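The arms on the sorting bench

At a seed merchant in Detbridge, two robot arms have taken over part of a job that used to be done entirely by hand. The people who did it are still there.

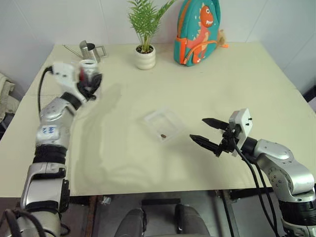

Cassim has sold vegetable and flower seed by post since the days of typed catalogues. Most of it goes out in paper packets filled by machine. The exception is the large seed, the beans and peas and the odd ornamental, which customers buy in small numbers and expect to be perfect. A split bean in a packet of ten gets a complaint. So the large seed has always been checked one at a time, by people at benches, with a lamp and a tray.

Ebony Bolger started on those benches as a school leaver and has run the checking room for seven years. When she began, a shift meant sitting with your head down until the tea break, then again until lunch. "You got a stiff neck by the second week and you kept it," she says. "In February, when the orders come in, people went home with headaches. We all thought that was just the job."

The firm tried an optical sorter first. It was fast, but it was built for tonnes of grain and Cassim needed handfuls. Changing from one variety to the next took longer than checking the batch by eye. It was sold to a farm co-operative after one season.

The present arrangement came from Tomis, a small engineering company that fits robot arms to jobs other suppliers turn down. Its engineers work with a pair of arms set at one table, with a different hand on each. One holds a container while the other picks out or puts down single items. The difficulty is mostly in the picking. A bean is small and smooth, it rolls, and no two are the same shape. Grip it too hard and the skin cracks, and then the machine has made the fault it was bought to find.

Afroza Munasinghe, who leads the work for Tomis, spent a fortnight sitting beside the checkers before anything was installed. She had expected to be asked whether jobs would go, and she was, on the first morning. She told them she didn't know, that it was for Cassim to say, and that she would ask. The answer came back in writing: no one in the room would be made redundant because of the arms, and hours would stay as they were for two years. Some of the staff would have liked a longer promise. The union branch took it and asked for a review at the end, which is in the agreement.

What the fortnight also gave her was a list of things the checkers did without thinking. They tapped the tray to settle the seed. They turned a doubtful bean over with a fingernail. They put aside anything that felt light, even if it looked sound. The arms can do the first two after a fashion. They can't do the third, and light beans still go to a person.

The work has split as a result. The arms take the plain varieties, slowly and without stopping. The checkers take the mottled and patterned ones, where a mark might be damage or might be how the bean is meant to look, along with everything the arms set aside. A checker now spends part of each shift at the bench and part of it looking after the cell, which means loading trays, clearing dropped seed and telling the system when it has got one wrong.

Not everyone likes the change. Several of the older staff say the bench was quiet and they could talk, and that minding a machine is neither restful nor interesting. One has moved to packing at her own request. The pay was a sore point as well. Checkers had been graded as manual staff, and for the first months they were correcting a robot on the same rate. They were moved up a grade after a meeting that Bolger describes as long.

She thinks the grade was the part that mattered. "People will put up with a new machine," she says. "What they won't put up with is being told it's a new skill and then not being paid for it."

The figures so far are modest. The arms handle 40 per cent of the large seed by weight, less than Tomis had hoped for at this stage. Complaints have stayed level. Sickness absence in the checking room has fallen, although Cassim also bought new chairs and lamps in the same year and the manager is careful about which of them to thank.

Baretti, a larger seed house that supplies garden centres, has sent people to look, and went away undecided. Its batches are bigger and its customers less exacting, and a conventional sorter may suit it better.

Munasinghe is now working on the weight problem. A sensor fine enough to tell a hollow bean from a full one exists, but it needs the seed to lie still for longer than the arms at present allow. She has asked two of the checkers to help test it before the spring rush, on paid time, with their own trays alongside for comparison. Bolger is one of them. The first trial batch will be runner beans.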